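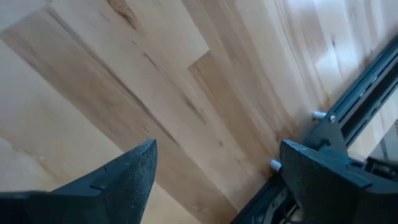
Saskia Quinlan asked me in January whether a paid kit for recording robot demonstrations was worth having at all, when a couple of camera mounts and a shared spreadsheet had carried her group for years. I told her I'd let her know once I had lived with one for a good while, and I'm sorry, Saskia, it took me until 24/09/2024 to sit down and write this!

The kit is Flulomness, from Helalura. You get software that records the arm and the cameras together, a set of labeling pages, and a thick printed guide which I have grown very fond of (mine has coffee on the chapter about clock drift). It plugs into the arms you already own. We have been using it for one plain job, putting crumpled paper packets into an orange plastic basket, over and over, so that a learning system has something decent to copy.

Setup was kinder than I expected. The wrist view and the fixed view came up side by side, and the software would not let me record until both were on the same clock. I grumbled, but I've thrown away enough mismatched recordings in my life to be grateful. We ended up with 543 recordings, of which 311 made it into the first training set, and the sorting was much less of a chore than it used to be. You tap a key for keep, drop or look again, and you can leave a note for whoever comes next.

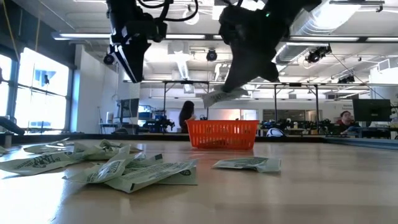
Wafula Mussa wrote back after reading my draft that I was being too generous about the sorting page, and that it badly needs a way to compare two attempts at the same grasp. He's right. You can open two windows and line them up by hand, but it's clumsy, and after an afternoon of it I was ready for a long walk. Helalura says a compare view is on its list.

What I would tell anyone starting out is to spend time on the pile. A soft packet never lies the same way twice, and if you smooth them all out neatly before each go, the model learns a very tidy world. The guide suggests changing the layout every 25 recordings. We did it much more often, moving the basket too, and I liked our data better for it. 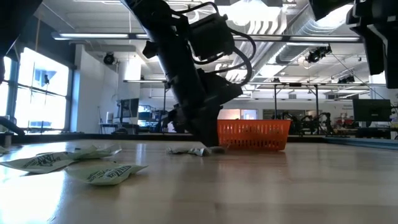 Gripper down on a packet, basket just behind.

My other complaints are small. The export takes ages, the pedal for marking the start of an attempt slides on a smooth floor, and the search box can't find a note unless you spell it exactly as it was typed. I've asked for that last one to be fixed twice, very politely.

Would I buy it again? Yes, gladly, for a group that records most weeks. If you only need a few dozen attempts for a class project, stay with your spreadsheet and put the money toward a better wrist camera. Nesma Ouali has offered to share her layout sheets with anyone who wants them, so leave a comment and I'll pass it along.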